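Publish the failures from simulation too

Most of the rules we have for robot arms were written for machines behind a fence. They cover speed, force, stopping distance and who is allowed through the gate. They are good rules and I would not change much in them. What they do not cover is the work done before an arm is ever switched on, and more of that work now happens in simulation.

I spent 2 years writing acceptance tests for Remano, a firm that sets up picking cells for small bottling plants. When I started, a supplier would bring an arm to the site and we would watch it work. By the time I left, suppliers sent a results sheet from a simulator first, and the buyer often treated it as settled. One sheet for the Lykkegaard site reported 2,348 attempts at moving a bottle and gave a single success rate. It did not say what counted as a success. When we asked, the answer was that the bottle had left the crate. Whether it was set down properly had not been checked.

A bottle task looks simple on paper. You have a crate, a tray and a gripper with two fingers, and the bottle has to get from one to the other. 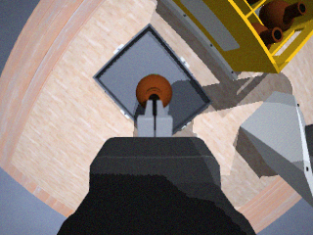 A simulated bottle-handling task, with the gripper holding a bottle over the tray.

Even so, there are plenty of choices to make. Does the bottle have to stand up in the tray, or may it lie down? Is a knock against the crate a failure? How far may the tray be turned from one attempt to the next? Each team answers these in its own way, and the answers change the score a good deal. Two suppliers, Wuda and Lilik, once gave us figures for what they both called the same task. Wuda had stopped the clock when the fingers closed. Lilik had waited until they opened again. The buyer put the figures side by side in a table and chose the higher one.

I would like a short, dull standard for reporting simulated trials. It should say that the definition of success goes on the first page. It should require the number of attempts, including any thrown away, and the reason they were thrown away. It should ask for the range of starting positions, and for the friction and weight given to each object. After that I would want around 400 attempts on the real arm, reported in the same form, before anyone quotes a rate to a customer.

The usual objection is cost. Real trials need floor space and staff, and small suppliers have little of either. I accept that, and the number could be lower for slow arms and light loads. The reporting costs next to nothing, though. The simulator already logs all of it, and at Remano the longest log we asked for ran to 639 lines and arrived the same afternoon.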